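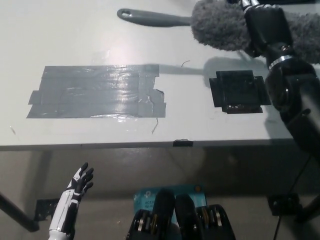
1 min read

From: Skye Gillies
Date: 2/21/05
Re: Lamp heads at the Skolham crossing

Robel Tsegaye wrote:
> The left-hand amber stopped flashing again in December. Is it
> the lamp or the controller?

Controller, I think. We had the same fault on 4 of the Brilteck units. Swap the timer board and check the earth in the post before you close it up. Mitiku has the part number. Set the flash rate back to 40 a minute afterwards, as the new boards come set faster.

Skye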